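Keeping a Pair of Grippers Honest

The technician I came to meet at Musent has a screwdriver in her shirt pocket and another behind her ear, and for the first ten minutes she uses neither of them, because she's too busy telling me about crumbs.

"Crumbs, salt, sugar, and that sticky stuff that comes off drink bottles," she says. "Ask me about motors and I'll be polite. Ask me about crumbs and you'll be here till dinner."

She looks after the hand-held grippers that Musent's crew uses to record ordinary chores, one in each hand, in ordinary kitchens. The recordings go toward teaching robot arms to do the same chores. Her job is the part before and after: setting the pair up, checking it between runs, and taking it apart on the bench when something starts to drag. I'd asked to see how one pair is kept going, and she was delighted to be asked.
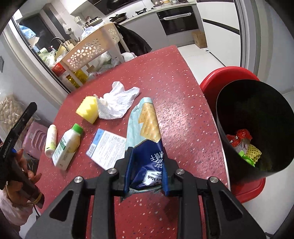
6 min read

"Oh, I love a snack bag," she says when we get to the table-clearing work. "A bottle is easy, it's a bottle wherever you hold it. A bag changes shape the second you touch it. You pinch it up here and the bottom squashes on the table, and now the fingers are being pushed on from a direction you weren't thinking about. If there's any slop in the linkage, that's when I find out!"

Slop is her word for play, and she hunts it every morning. The setup starts with the tool held in one hand, fingers open, while the other hand wiggles each finger sideways. Then she goes over the round silver fittings on the linkage, touching each one with a fingertip. She marks them with a paint pen on the bench so she can tell whether anything has turned, and wipes the marks off before the tool goes out.

After that comes closing. She closes the fingers slowly on nothing at all and watches where they meet. Then she does it on a strip of paper and tugs the paper. Then on a strip cut from an old chip bag, which slides much more easily, and tugs again.

"Paper flatters you," she says. "Everything holds paper."

The numbers side is done on the Alard, which is what the team calls its opening gauge, a little stepped block that sits clamped to the bench. You close the gripper on each step and the reading should match the step. The Alard was made in-house from a drawing somebody left in a drawer, and she's very fond of it. She has me try. My first reading is off because I'm squeezing at an angle, and she's thrilled, since this is exactly the mistake she makes new people commit on purpose on their first day.

"Now you'll never do it again. Well, you'll do it again on Sunday when you're tired, but you'll know what it was."

Every check gets logged in Mostard, a plain form with a box for the reading and a bigger box for remarks. When I visited, this pair had 231 entries, and 39 of them said something other than fine. She pulls up a few. "Left one feels gritty." "Left one still gritty." "Found it, sesame seed." Another says only "jam," and she can't remember whether that meant the mechanism or the food.

I ask what she does about grit once it's in there. Dry brush first, always, a soft one, working outward from the pivots with the fingers pointing down so that whatever comes loose falls away from the linkage. A damp cloth comes second and only on the outside faces. She doesn't squirt anything. The one time oil went on the linkage in a hurry, it picked up flour for a week, and the whole thing had to come apart. (That one is in Mostard too, in capitals.)

The insides of the fingers get separate treatment. Each has a thin blue strip along the face where the two meet, and she goes down these with a clean cloth, then looks along them against the window for a lifted corner or a shiny patch. If she sees either, the pair stays home.

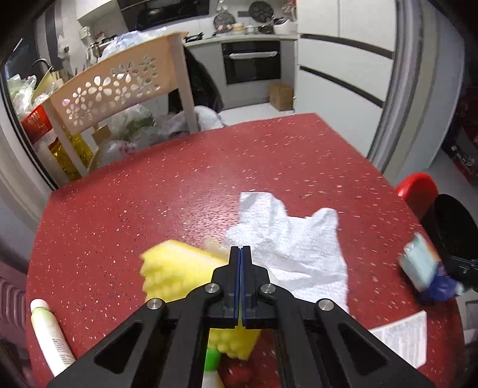
Fingers closed, with the sponge just to the left and a crumpled paper towel behind it.

Sponges are the next subject, and she lights up all over again. A sponge gives, so people squeeze harder than they need to, and squeezing hard all afternoon is what wears a tool. She asks the crew to ease off until the sponge just lifts. She also likes having soft things and stiff things on the same table, a sponge and a bottle and a sheet of paper, and says a clumsy gripper will usually give itself away on the paper. You have to get under the edge, and if the two fingertips aren't level, one of them arrives early and pushes the sheet off across the table.

The tools come to the bench for a deeper service every 1000 closes, or sooner if the remarks box starts filling up. She counts out 17 small parts into a muffin tin, one cup for each kind, and photographs the tin before she starts. The tin came from the Hayashi, the bakery supply store downstairs, and she would like a second one.

Cables get a look at the same time. She runs the whole length between finger and thumb, bending it gently close to the handle, where it gets pulled around most. If the crew has been working around table corners she does that part twice.

What does she enjoy most? I expected her to say the repairs. She picks the first close after a service, before it has gone anywhere near a kitchen.

"You put it back together, and you close it, and you can feel it's right before you've measured anything. Then I measure it anyway. I've been wrong!"

She hands me the left one to try. It closes with a small, soft click. She holds out her hand for it, listens to it herself, closes it twice more, and goes to find the brush.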